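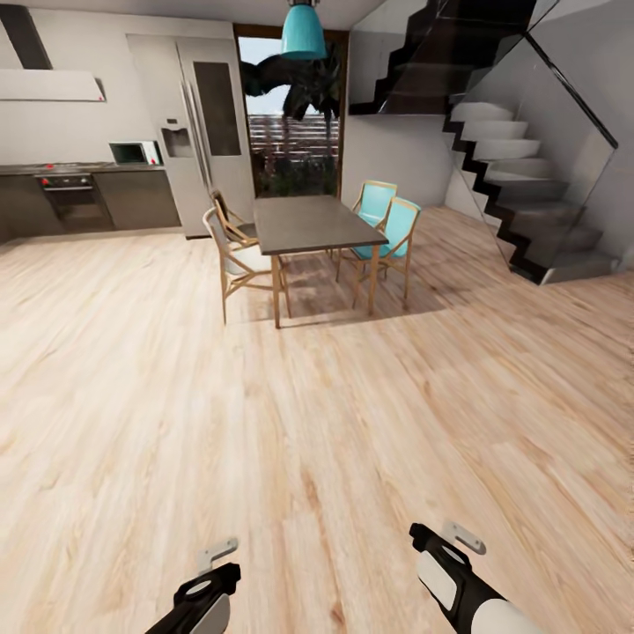 22 May 2023. Okay, the buckwheat bread. I have finally made one that doesn't taste like a wet cardboard box, and I'm writing it all down tonight before I forget what I did! This was loaf five (I'd promised myself I would quit at four). The big change was soaking the groats overnight and then blending them with the water still on, which sounds gross and looks worse, sort of a pinkish gray slime. I almost tipped it down the sink. But I kept thinking about having everyone over, a rectangular table with a dark gray top and four chairs, that kind of lunch, with a proper loaf sitting in the middle of it and lots of butter. So in it went, slime and all, with two spoons of psyllium and a good pinch of salt.

Huệ says I over-mix. She's right, I can't leave a bowl alone. This time I stirred until it came together and then went and folded laundry so I wouldn't poke at it. It sat on top of the fridge until late afternoon and came up nearly to the rim of the tin, with little bubbles all over the top like a crumpet. No yeast in there at all! I called Nhi to brag and she was in the middle of something, so I bragged to her voicemail.

I used the Larkitz tin, the long narrow one, and lined it with way too much parchment. Glad I did. The last loaf welded itself on and I had to eat it in chunks with a spoon (not the worst dinner, with soup).

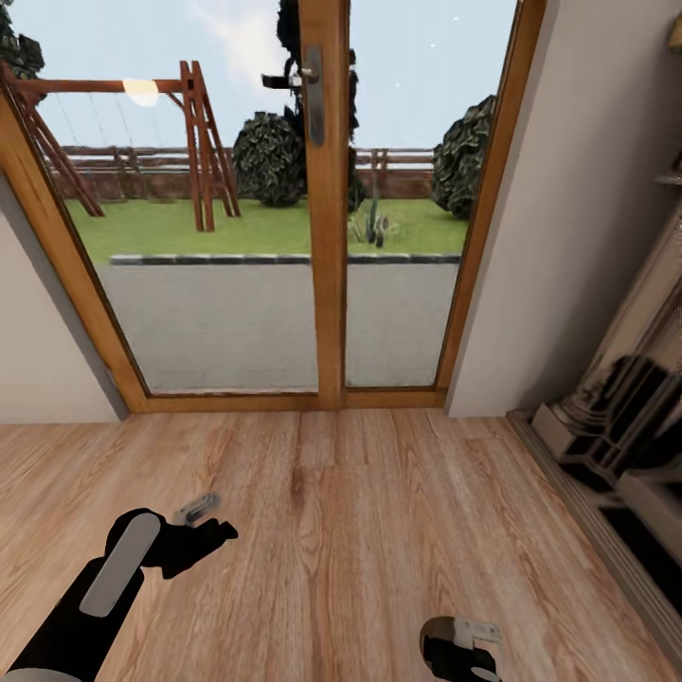 Does it need eggs? Plain buckwheat holds together fine without them as long as the psyllium goes in and the loaf cools all the way before you cut it.

Cooling is where I always mess up. Alistair came by while it was still warm and stood there looking at it, and I held out for maybe an hour. The end slice was gummy. The middle ones, later on, were so much better, kind of nutty and a bit sour, and it toasted up crisp at the edges. He had three with plum jam and then asked if there was any regular bread.

Notes to self for next time. 100 grams less water. Bottom rack, and leave the oven door alone. Try the sunflower seeds from Britt-Marie, the bag's been open since August and I should really sniff it first. Also I want to do half with teff and see if Yee-man can tell, she swears she hates teff.

The heel is wrapped in a towel for breakfast. There's a batch of groats soaking already, so I guess I'm making number six tomorrow.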